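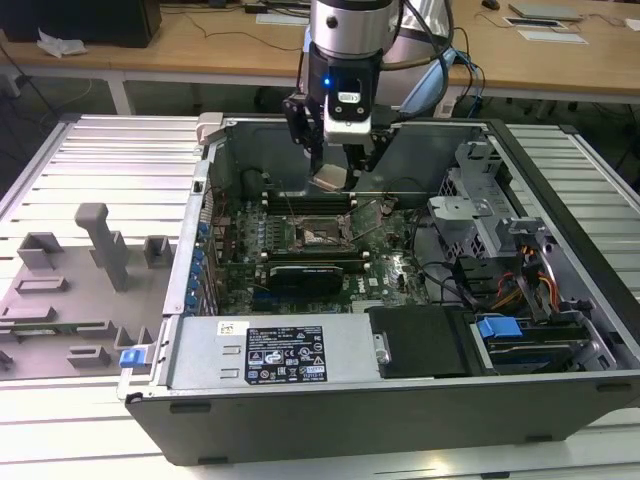 What size screws does the Gruber 300 slatted bench top use?

M6 button head, 16 mm long, driven with a 4 mm hex key. Spare screws ship in bags of 127.

Gruber 300 Bench Top
Part no. 2555
Made by Grarlow, Villemura

The Gruber 300 is a slotted aluminum work surface for light assembly and repair. It bolts to any Grarlow leg set and can be turned end for end when one side wears. Slats are clear anodized. Slot edges are broken at the factory but should be checked for burrs after cutting.

Load rating: 300 kg, evenly spread, on four legs
Slot type: T, 8 mm
Finish: clear anodized
Fasteners: M6, included
Leg set: sold separately
Ground point: 2, rear corners

Fitting
Set the legs level before the top goes on. Start all screws by hand, then tighten from the center outward. Check them again after a week of use. Do not use thread lock on the end slats.

Cleaning
Wipe with a damp cloth and mild soap. Bleach and oven cleaner will stain the finish. Swarf in the slots can be pushed out with a plastic scraper.

Ordering
Cut lengths are made to order and cannot be returned. Orders received by noon on Tuesday leave Villemura the same week. For drawings, ask for Reto Nägeli at the parts desk.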